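Chapter 2
Why Shops Smell Like That: Pricing, Waste and the Cut Flower
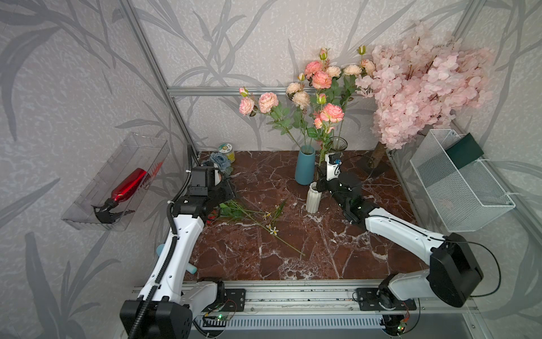 I spent most of one October working the counter of a flower shop called Nudo, and I was bad at it. My bouquets leaned. I cut stems too short and then had to pretend I'd meant it as a low arrangement. What I did get out of the job was an interest in prices, and I've been teaching with flowers ever since, so that's where we're going to start.

In Chapter 1 we drew a supply curve and a demand curve, let them cross, and called the crossing point the price. Fine. Now I want you to imagine that the thing you're selling is dying while you sell it. A rose that's worth full price in the morning is worth a bit less tomorrow and a lot less the day after, and at some point you'd have to pay someone to haul it away. Economists call goods like this perishables, and they include more than you'd think: lettuce and milk, sure, but also hotel rooms, airplane seats and the hour of a dentist's time that opens up when a patient cancels. Once the hour is gone you can't put it back on the shelf.

Let's do some arithmetic (it's easy, I promise). Say the shop buys 400 stems at the wholesale market on a given morning. Over the next few days it sells 246 of them at full price. What happened to the rest? Some went out at a discount, some got tucked into bouquets to fill a gap, and some ended up in the green bin behind the building. When I first saw the books I thought the owner must be a terrible buyer. Why order 400 if you can only sell 246?

Well, think about what happens if she orders 246. Demand isn't the same every day. A funeral comes in, or a school play, or the sun comes out and people walking past decide they'd like something for the kitchen table. If the buckets are half bare, those people leave, and a few of them don't come back. So the shop is weighing the cost of having too much against the cost of having too little, and those two costs are almost never the same size. If a stem costs you a little and sells for a lot, you should be willing to throw plenty of stems away. I found this upsetting at the time! I still do, a bit. But you'll see in Section 2.3 that it's what the math tells you to do, and you'll be able to work out how many stems is too many.

Now bring in a second shop. Across the street from Nudo there was a place called Borus, which sold mostly potted plants. A potted plant is also perishable, technically, but on a much slower clock. Borus could keep a fern for months, and it could wait for the customer who would pay what was on the tag. So Borus almost never ran a sale, and Nudo had a bucket of marked-down stems by the door every single evening. Same street, same rent (more or less), same people walking by, and two completely different ways of setting a price. Keep that pair in mind, as I'll be coming back to them all through the chapter.

We should also talk about where the flowers come from. Long before a stem reaches a counter, it has been grown, cut, graded, chilled, packed and shipped, and at each step somebody has to guess what the next person will want. Our big supplier was a wholesaler called Khalaf, and the smallest order they'd deliver was 2,000 stems. A little shop can't use 2,000 stems of anything. So several shops would go in on an order together and split it up on the sidewalk before opening, with a fair amount of grumbling over who got the good boxes. That's a cost too, and it doesn't show up on any invoice. We'll call it a transaction cost, and it gets its own section at the end of the chapter.

A word on the problems. The ones marked with a star need a calculator and some patience. The rest you can do on a napkin, and I'd suggest trying them before you read the section they belong to, even if you get them wrong. I got most of them wrong when I first wrote them down, and my students have been kind enough to point out where.

2.1 What makes a good perishable?

Start with something from your own kitchen. Open the refrigerator and pick out one thing you'll probably end up throwing away this week. Write down what you paid for it, what you'd pay for it right now in its present state, and what you'd have done if the store had been out of it.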